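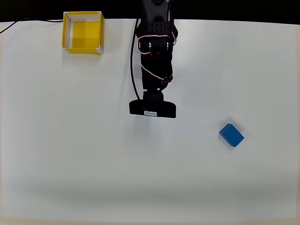
Teaching the arm to put a block in a box, part three

June 13, 2020

The table is finally set up the way I want it, so I have started recording properly. The job is the same one I described last time. A blue block goes somewhere on the white table, the yellow box stays where it is at the far side, and the arm has to get the block into the box. I do the driving and the computer keeps a record. Later the computer will try to do it from the record alone.

I had hoped to be further along by now. The first two evenings went on things that had nothing to do with learning. The clock on the machine that reads the servos and the clock on the machine that saves the pictures had drifted apart, and every example I recorded was out of step with itself. The arm would be closing in the numbers while it was still travelling in the video. I threw all of those away and put everything on one computer, which I should have done at the start.

What an example is

Each example is one go at the task, from the arm at rest to the block in the box. While it runs I save a picture and the servo positions at the same moment, five times a second. I also save the command I sent, because the position the servo was told to go to and the position it reached are often different, and the gap is worst when the arm is stretched out. Plilus, the recording program I wrote for this, puts it all in one folder per go, with a plain text file for the numbers. It is slow and it wastes disk space, but I can open any folder and see what is in it.

I steer with an old gamepad. The left stick moves the arm over the table, the right stick raises and lowers it, and one of the shoulder buttons works the end. It took me a whole evening to get smooth at it. My early goes were full of small corrections where I overshot and came back, and I wasn't sure whether to keep them. For now I have kept the ones where the correction was sensible and deleted the ones where I was plainly lost.

Where the block goes

The first batch I made, back before I redid the clocks, had the block in nearly the same place every time. I didn't mean to do that. I put it down where it was easy to reach. When I trained on it as a test, the arm went to that spot with great confidence wherever the block was.

This time I let a script choose. It prints a position and an angle, and I put the block there as near as I can by eye. The right-hand side of the table gives the longest carry, since the box is over on the left, and those goes take nearly twice the time of the close ones. The angle matters more than I thought it would. With the block lying on a slant the arm has to turn its end to match, and my servos have a bit of play in the wrist, so a turn from one side doesn't finish in quite the same place as a turn from the other. I now always come at it from the same side.

I have a rule that I don't nudge the block once the script has placed it, even if it looks awkward. If it is truly out of reach I skip the position and write it down. The near edge of the table gets skipped a lot.

Light and background

I chose a white table because I thought it would make things easy for the computer, and mostly it has. There is a blue thing and a yellow thing and nearly everything else is white or black. The trouble is shadows. The arm throws a soft grey one on the table that moves with it, and in the first test the model seemed to pay more attention to that than to the block. I can't prove it, but when I moved the lamp the results got much worse.

I have two choices. I can keep the light exactly the same forever, or I can change it on purpose while I record. I am going for the second. After every 20 goes I move the lamp or switch it for the ceiling light. It means the examples don't match each other so well, and I expect the training to take longer, but I don't want a model that only works with the curtains shut.

Wires

Several people asked after the last post whether the loose wiring gets in the way. It does a bit. The servo wires have to be left with enough slack to let the joints turn through their full range, and slack means loops. I tried tying them down tightly and pulled a plug out of the board on the first big swing. Now they are loose again and I watch them. If a loop catches on a bracket I stop, free it and delete that go.

The black cable to the left of the box is staying on the table as well. I thought of hiding it, but then I would have to hide it the same way every time I set up.

How far I have got

I have 36 goes that I am happy with. I want 100 before I train again. That number has no science behind it. I read a write-up from a group working on something called Orthorpe, who used a good many more than that for a harder job, and I guessed downwards.

A go takes under a minute, but placing the block, checking the folder and putting the arm back to rest take longer than the go itself. The servos also get hot. When the shoulder joint warms up it sags slightly, and the recorded position no longer matches what I see on the table, so I stop for a rest after each change of light. I use the break to play back what I have just recorded. Playing back is dull and I would skip it if it hadn't already caught two folders where the pictures had frozen and the numbers had carried on.

I have also started keeping the failures. If I drop the block or knock it against the side of the box, the go is saved in a separate place called "bad" with a line saying what happened. I don't plan to train on these yet. Someone on the Wavmont forum suggested they could be used to teach a second, smaller model to say whether a go had worked, and that would save me sitting there judging each one. I like the idea, but it can wait.

What is left to do

Finish the recording, first of all. I am short of goes with the block close to the box, where there is hardly any carrying and the arm needs to go almost straight up and over the wall. The script hasn't picked many of those and I may have to force it.

After that I will train on the whole lot and run it on 20 fresh positions that were never recorded. I have written those down already and put the list away, so I can't be tempted to practise on them.

I would also like to replace the wrist servo. Ardeleanu sells one with metal gears that should fit the same bracket, but if I change it now the examples I already have will be from a slightly different arm. So the worn one stays in until this set is finished. If the delivery takes as long as the last one did, it will be July before I fit it anyway.

The recording script is on the downloads page with the other files. The part that picks the block positions is at the bottom and you will need to change the table size to match yours. Mine is typed in by hand in two places, and both need changing.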